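Medication Storage and Disposal Walk-Through
Agbeko House, ground floor and second floor
Checked by: Adom Ansah, July
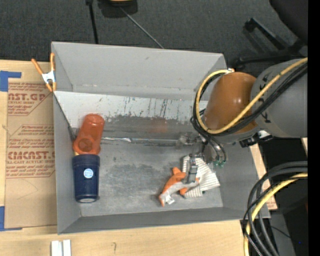
Translucent orange-red bottle in gray bin, on wooden tabletop.

Scope: the two medication rooms, the linen corridor cabinet, the staff refrigerator and the sharps containers. Resident rooms are on a separate sheet. Marks used are OK, FIX and N/A.

SECTION A – MEDICATION ROOM, GROUND FLOOR

A1. Door locks on closing. OK
A2. Key log signed at each handover. FIX
Two handovers in the first week of the month have a time but no initials. Talked to the evening lead. Log to be looked at again next visit.
A3. Cabinet shelves clean, labels facing out. OK
A4. Nothing stored on the floor. FIX
A carton of gloves was under the sink. Moved to the supply closet during the visit.
A5. Expired items pulled. FIX
One box of antacid tablets, expired in May, was still on the middle shelf. Pulled and entered on the disposal sheet, line 1101.
A6. Lighting good enough to read small print. OK
Left tube flickers. Maintenance has it on their list already.

SECTION B – MEDICATION ROOM, SECOND FLOOR

B1. Door locks on closing. FIX
The closer is weak and the door stops short of the latch unless it is pulled. Staff know to pull it, but visitors to the floor do not. Work order 2961.
B2. Key log signed at each handover. OK
B3. Cabinet shelves clean. OK
B4. Liquids kept apart from tablets. OK
New shelf dividers from Ranix are in and fit well.
B5. Counter clear of food and drink. FIX
Coffee cup next to the pill crusher. Same comment as last time.

SECTION C – REFRIGERATOR

C1. Temperature written down twice a day. OK
Morning entry is usually about 7:30, which is fine. The afternoon entry wanders.
C2. Thermometer reads inside the marked range. OK
C3. Door gasket seals all the way around. FIX
Gasket is split at the bottom hinge corner. Zovis quoted a new one in the spring and the quote has probably lapsed – ask again.
C4. No staff lunches. OK

SECTION D – DISPOSAL

D1. Returned medication kept separate from current stock. OK
D2. Two signatures on each disposal line. FIX
Second signature missing on one line. The second person was on shift and signed while I was there, with the time of signing written beside it.
D3. Names on old labels blacked out before containers are thrown away. OK
Please use the wide marker. The thin one can be read through if the label is held to a window.
D4. Sharps containers below the fill line. OK
D5. Pickup slip on file. OK
Clolar slip is in the blue folder, not the binder. Move it to the binder.

SECTION E – PAPERWORK

E1. Emergency numbers posted by both phones. OK
E2. Spill kit complete. FIX
Absorbent pads are down to one. Reorder the pack of 100.
E3. Training sheet current. N/A
Being redone this month.

FOLLOW-UP
B1 and D2 within 24 hours. A2, C3 and E2 before the next walk-through. A5 and A4 closed on site. B5 to be raised at shift meeting.

Copy to floor leads and to the front office binder.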